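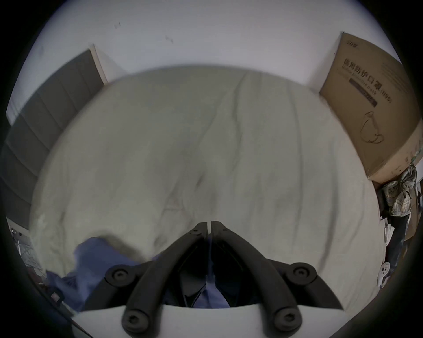 Lerka hand-held gripper: setup and care FAQ

Last updated 3/1/18

Which screws do I check before a session?
The small hex screw near the tip of each finger, one per side, and then the four round bolts on the linkage arms. Use the key that came in the Brovico tool pouch. Snug is enough. If a finger pivots stiffly after you tighten its bolt, back the bolt off a little and try again.

How close should the fingertips sit?
With the handle squeezed fully, the tips should meet along their whole edge. Close them on a strip of printer paper and pull. If the paper slides out, loosen both hex screws, press the tips together by hand and retighten.

One finger lags behind the other. What is wrong?
Usually lint in the inner linkage. Duvets, towels and fleece are the worst for this. Open the gripper all the way, pick the fibers out with tweezers and wipe the joints with a dry cloth. Do not use spray oil – it holds the next lot of lint in place.

Can I use it on bedding and clothes?
Yes. Come down on the fabric from above with the fingers slightly open, close on a fold, and lift slowly. If the cloth slips, clean the tips with a damp cloth before you touch the screws.

The picture is hazy around the rim.
Clean the lens with a microfiber cloth, working from the center outward. The black ring around the round picture is normal for this lens and cannot be adjusted away.

How do I clean the white body plate?
Mild soap and water on a cloth, wrung out well. Solvent cleaners turn the plastic dull.

Do fingers from the older Vetton handle fit?
No. Vetton fingers are part 129 and Lerka fingers are part 131. The bolt spacing is different, and forcing them cracks the plate. Always replace the two fingers as a pair.

Where do I send a gripper for repair?
To Zacharopoulos, marked for Troels Bach. Put the loose screws in a bag and tape it to the handle. Repairs take around 2 weeks, longer in May, when the workshop does its yearly parts count.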